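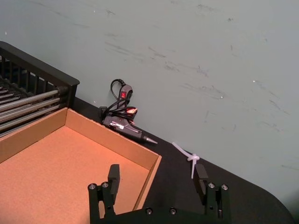
Figure 4. Black tabletop and cardboard.

4.2 Do tidy desks save time?

The claim that a tidy desk saves time rests largely on Sokol and Shojaei, who surveyed 1235 office workers at Cummont. We doubt it. Their workers rated their own tidiness and guessed their own search times – two weak measures that likely share the same bias.

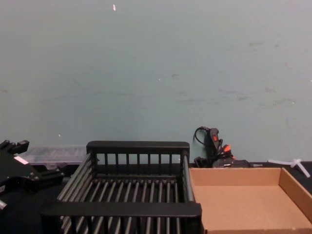
Gajdoš repeated the survey at Lekero with a stopwatch and found no clear link. Her sample was small, and nine people dropped out before July.

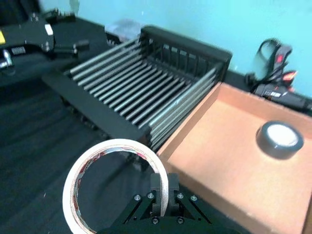

Storage makers still quote the Cummont result as settled. Until search times are logged over a full year, we would treat it as a guess.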